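Arranging an open day visit to the Lurkudico robotics lab for a group of pharmacy students

Posted by Nilmini Sarkar in Visits and Demonstrations
2024-02-02

I coordinate outside visits for the pharmacy technician program in Clasville. Our department has been invited to the next open day at the Lurkudico laboratory on Fallgate, and I have been asked to prepare a short information sheet for our students. The invitation states that the demonstration concerns the handling of medicine containers by a two-arm robot, but it gives no further detail. I would be grateful for guidance on the following points from members who have attended. How close may visitors stand to the table? Is the demonstration suitable for students with no background in engineering? May the group be divided, as we expect 40 students and two instructors?

Rupert Schnyder

I attended the open day in November with a group from the Gasser training center. Visitors are admitted in parties and remain behind a line until the host invites them forward. The host introduces the work first, then takes requests from the party as to which container the arms should approach. No engineering background is required. Our students were chiefly interested in how the fingers would be placed around a round cap, and the host answered at length.

The containers will be familiar to your students. They are the amber bottles with white caps used at any pharmacy counter, together with several smaller ones, all placed on a wooden tray at the back of the work surface.

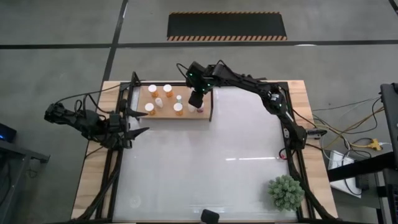

The two-arm table, with the right gripper over the tray.

With regard to numbers, the lab will divide a large group if it is told in advance. Please state the full number on the form, including instructors. Our form was returned because we had listed the students only. Bags and coats are to be left in room 117, and the door is locked during the demonstration.

Ehsan Hayat

It is fine for beginners. Bring a sweater and arrive early, parking on Fallgate is poor.

Mwanaisha Ogola

I would add the following to the reply from Mr. Schnyder. The portion of the visit most useful to pharmacy students is the discussion of container shape and placement. A short amber bottle, a tall one and a white plastic one present different problems to a gripper with two fingers, and students who have stocked shelves tend to ask good questions on this subject. I recommend that they review the section of their textbook on packaging beforehand. The session lasts 3 hours including the talk, and students should be advised to eat first.
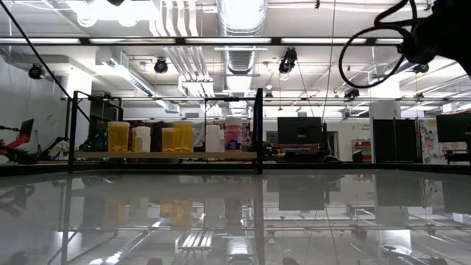

Gillespie McIver wrote beneath this reply that the talk had been too general for his own group, and that he would have preferred more time on what is done when a bottle is dropped or a label faces the wrong way. He suggested that such questions be sent to the lab in writing a week ahead, so that the host can prepare.

Ms. Ogola responded that she agreed, and that written questions had been accepted from her group without difficulty.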